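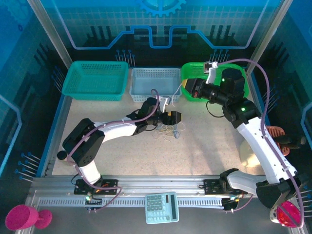
How to Reset a Messy Craft Table in One Afternoon

I love a craft table that gets used. Paint on the ruler, thread in the coffee cup, a half-finished birthday card from a birthday that already happened – all of it means you've been making things! But there comes a point when you spend more time hunting for the good scissors than cutting with them, and when that happens I do what I call a reset.

A reset is smaller than a full clean-out. You don't need to empty the closet, buy a wall of matching bins or decide whether you'll ever take up candle making again. You only deal with what's on the table, what's under it and what's within arm's reach of your chair. I do mine in July, when it's too hot to do much outdoors anyway, and again right before the holiday card season takes over the house.

What you'll need

A basket or tub you can carry with one hand
A trash bag and a paper bag for recycling
Painter's tape and a marker you know works
A damp cloth, plus a dry one
Small jars, tins or boxes you already own
A kitchen timer

Any basket will do. I've used a laundry basket, a mixing bowl and once the bottom half of a cat carrier. What matters is that it has an open top, so you can drop things in fast without lifting a lid each time.

Step 1: Take out the trash first

Set the timer for 8 minutes and pick up only trash and recycling. Paper scraps smaller than your palm, dried-out glue sticks, backing sheets from stickers, packaging, mystery string. Don't stop to sort and don't open any drawers. You'll be amazed how much space you get back from this one step, and it gives you a nice push into the rest of the job.

If you keep scraps for collage (I do, far too many), give yourself one envelope. When the envelope is full, the scraps are full.

Step 2: Fill the basket with things that live somewhere else

Mugs, mail, phone chargers, the tape measure from the kitchen, a sock. They all go in the basket, and the basket goes by the door. Please don't walk anything back to its room yet! I lose half an hour every time I do, usually because I find something interesting in the other room.

Step 3: Group what's left by job

Most people sort by what a thing is: all the pens together, all the blades together. I did that for years and it looked beautiful for a week. Now I sort by what I'm doing when I reach for it. My groups are cutting, sticking, coloring, sewing and wrapping. That means a pair of scissors in the cutting group and another pair in the sewing group, and it means double-sided tape in two places. It's a little extra stuff, but you stop digging.

Put each group in its own pile and give it plenty of elbow room. If you run out of table, use the floor or an old sheet spread over the bed. Test the pens and markers as you go. Scribble, cap, next. It's oddly satisfying, and kids will happily do it for you.
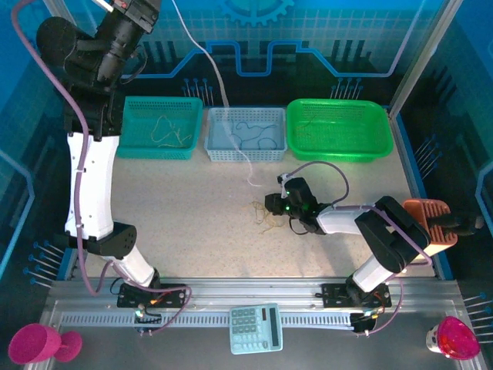 Once you have your piles, look for the one that's much bigger than the others. That's the group that needs the best storage, and it's usually the one you've been cramming into the smallest box. Mine is sticking. I had a whole drawer for ribbon, which I touch twice a year, and a single pencil cup for every glue, tape and adhesive dot I own. Swapping those two around took a minute and made more difference than any organizer I ever bought.

Step 4: Give each group a home by reach

Sit in your chair, in your usual spot, and stretch your arms out. Whatever you can touch without leaning is prime space. The groups you use every time go there. Groups you use now and then can go behind you or on a lower shelf, and the seasonal ones can go up high.

For containers, start with what's in the house. Jam jars are wonderful for brushes. Cookie tins hold sewing things (as every grandchild who ever hoped for a cookie knows). If you do want to buy something, I've been happy with the shallow trays from Skestora, which slide in and out easily and don't tip. The Drarkus ones are deeper and sturdier, and I like them for paint bottles, but small things sink to the bottom and vanish. My local shop, Fernandes, sells odd single drawers from broken-up cabinets, so it's worth asking if a place near you does the same.

Whatever you choose, leave some empty space in every container. A tray packed to the brim looks great on day one and spills over on day two.

Step 5: Label with tape

Use painter's tape and a marker, and write big. I know there are prettier labels out there! You can make those later, once you've lived with the setup for a month. In the first few weeks you'll move things around, and you want a label you can peel off without feeling bad about it.

Write the job on the label and skip the list of contents. "Sticking" covers everything, and you won't have to redo it when you buy a new kind of glue.

Step 6: Wipe down and set up your next project

Go over the surface with the damp cloth, then the dry one. Old white glue softens if you lay the wet cloth over it and let it sit while you do something else. For dried acrylic paint I use the edge of an expired gift card and a bit of patience. Try any cleaner on a hidden corner first, especially on painted or varnished wood.

Then comes my favorite part. Pick one project and lay out everything for it in the middle of the table – the paper, the pattern, the right thread – so that it's waiting for you. Last time I set out a folding kit from Ikolia that had been in a drawer since the winter, and I started on it that same evening.

Step 7: Empty the basket

Now you can carry it through the house and put things back. Do it before dinner if you can. A full basket by the door has a way of becoming furniture.

How long it takes

My table takes 45 minutes if I've kept up with it and the whole afternoon if I haven't. If you share the space with kids, add 30 minutes for discoveries. You can also split the job over two days, with a good stopping point after Step 3, as long as the piles are somewhere the dog can't reach.

Keeping it going

At the end of each session, put away 4 things. Any 4 you like. It sounds like nothing, and on a messy day it won't clear the table, but it does keep the scissors findable. I do it while my tea water boils, and some nights I get on a roll and put away the lot.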